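Visit to the Mukley workshop, Rudeck
26/11/2020

Our group was shown the two-arm cell that Mukley keeps for handling string and other soft goods. It stands in a walled enclosure at the back of the Rudeck site. The cell was put together in June and had logged 1,181 hours on the day we came.

Most of the talk was about upkeep. The arms are bolted to one beam along the front of the table, so the beam is checked for level before anything else is touched. Bolts are gone over with a torque wrench every 90 hours. The finger tips are treated as spares and changed in pairs.

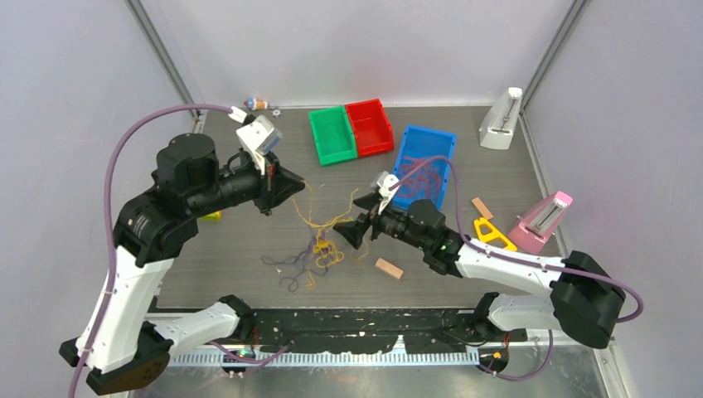
Cables take up more of the technicians' time than the motors do. Each wrist camera has its own lead, which must have enough slack for the wrist to turn fully but must not catch on the bins. The leads are swapped every 1,000 hours whether or not they show wear. After a swap both cameras are calibrated again, a job that takes 2 hours with the Bright software used on site.

String fibres are the other nuisance. They get into the finger joints and are picked out with tweezers at the end of a shift, with the power off.

A second cell is going to Wurkum next year. We were given the maintenance sheet to take away, and a copy is in the club folder.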